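4.2. El contenedor como lugar: desgaste, color y costumbre

Quien haya pasado una temporada larga en un taller sabe que los contenedores metálicos acaban teniendo carácter, y que los operarios los distinguen con una facilidad que al recién llegado le parece cosa de magia. En la nave de Foddale, donde transcurrió la mayor parte de nuestro trabajo de campo, se hablaba de «el viejo» o de «el hondo» con la misma naturalidad con que en una casa se habla de la olla buena, y tardamos bastante (más de lo que nos gusta reconocer) en comprender que esos nombres describían con bastante exactitud el estado de la chapa. El viejo era el que había perdido la pintura en la pared del fondo; el hondo, a pesar del apodo, medía lo mismo que los demás.

Nos interesa en este apartado la superficie interior de los contenedores, que la literatura sobre almacenamiento a granel suele despachar en una línea. Wajid Rind, en las notas que tomó durante los turnos de mañana, propuso distinguir entre el desgaste del suelo y el de las paredes, y con el tiempo esa distinción nos ha parecido cada vez más útil. El suelo recibe el peso y el arrastre de las piezas, y tiende a un rayado fino, repartido, que va apagando el metal hasta dejarlo turbio. Las paredes inclinadas, en cambio, se desgastan a golpes y a resbalones, y lo hacen de manera mucho más caprichosa: una zona clara arriba, un borde irregular, y luego escamas y arañazos que dejan asomar el gris oscuro del metal (véase la figura 3).

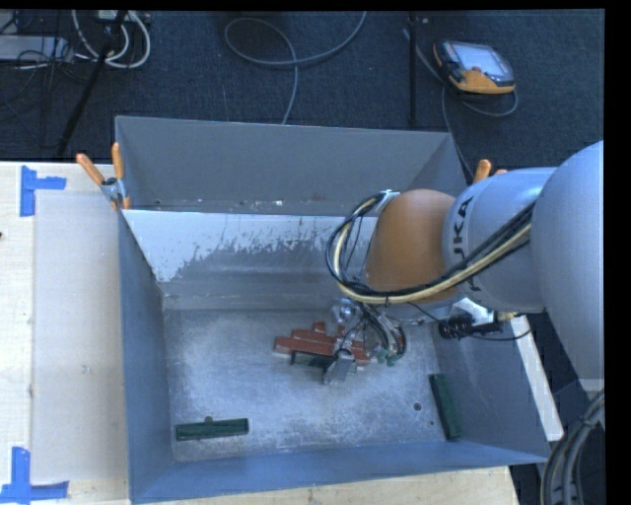

Figura 3. Interior de un contenedor metálico gris con barras de color pardo rojizo. Obsérvense el rayado del suelo y el borde irregular de la zona clara en la pared inclinada.

El color merece también su pequeño párrafo, aunque al principio lo tratáramos como una cuestión menor. Las piezas rojizas destacan mucho sobre el fondo plateado, y varios operarios nos contaron, con verdadero cariño por su oficio, que preferían trabajar con ellas al final de la jornada, cuando la vista está ya cansada y el gris sobre gris se vuelve una penitencia. En Ruawai, donde visitamos un segundo taller en mayo, las piezas salían sin pintar y la queja más repetida era justamente esa: que al fondo del cajón todo se parecía a todo. Allí habían colgado una lámpara adicional sobre cada puesto, con resultados que los propios trabajadores describían de formas muy distintas según la hora a la que les preguntáramos.

Queda la cuestión del orden, o más bien de lo que cada cual entiende por orden. Ni en Foddale ni en Ruawai se apilaban las barras con cuidado; se vertían, y la pila se acomodaba como buenamente podía. La guía interna de Jernberg, que ambos talleres tenían pegada junto a la puerta, recomendaba dejar 15 centímetros libres hasta el borde y no pasar de 500 kilos por contenedor, pero callaba sobre la disposición de las piezas. Los operarios suplían ese silencio con costumbres propias, transmitidas de palabra, como la de vaciar siempre desde el frente o la de no dejar las barras largas cruzadas sobre las cortas.

De las 12 entrevistas que realizamos, 2 se desviaron por completo hacia el asunto de la limpieza, y agradecemos hoy esa deriva. Las virutas y los restos de pintura se acumulan en los rincones y junto a las juntas, y su retirada no figuraba en el cometido de ningún puesto concreto. En Foddale se barrían cuando el contenedor quedaba vacío, con un cepillo corto que compartían todos los turnos; en Ruawai se esperaba a la revisión general. El registro de estas prácticas, según el modelo de ficha elaborado en Gratitz, se recoge en el apartado siguiente, junto con los comentarios que los operarios quisieron añadir de su puño y letra.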